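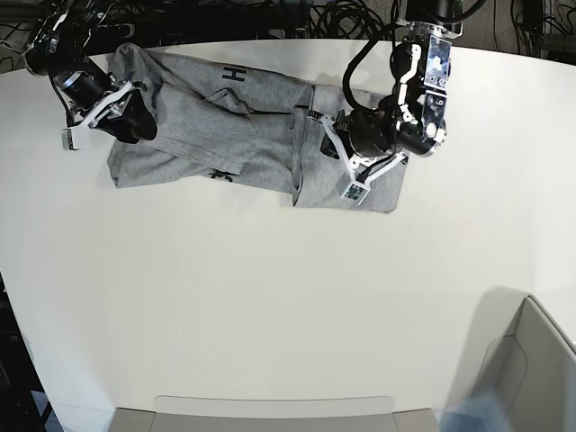 Cirnedel (exchange software)

Cirnedel is a matching engine and wallet ledger for small digital currency exchanges. It was written by Liliana Cocco at Olonmont and first released in October 2017. Orders are matched by price, then by time of arrival, and each completed trade is written to a ledger that cannot be edited afterwards.

Ledger

Entries are grouped into blocks of 40 trades. Each block carries a checksum of the one before it, so a changed entry can be found by reading the chain from the start. Balances are never stored; they are worked out from the entries when a customer logs in.
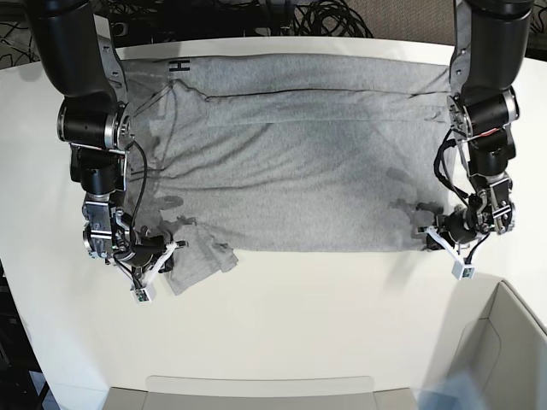

Grey T-shirt with a fold across its upper part.

Withdrawals

A withdrawal needs two signing keys, held on separate machines. Large sums are delayed by 12 hours. The Plikholm exchange used a shorter delay of 10 hours until the release of version 3 -- this setting was later removed.
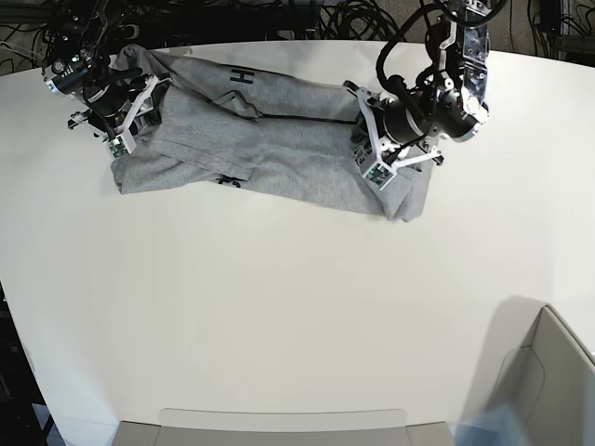 Grey T-shirt in a long bundle, with a printed "H".

Versions

Version 3 was published on Monday, December 16, 2019. It replaced the older storage layer with Ferri, a separate library under the same licence, and closed ticket 1325, a rounding fault in fee totals.

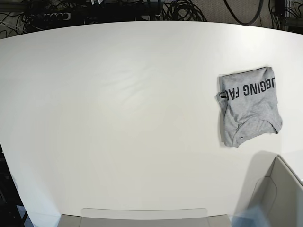
Folded T-shirt with part of its lettering showing.

See also: Ferri (library); Order book; Cold storage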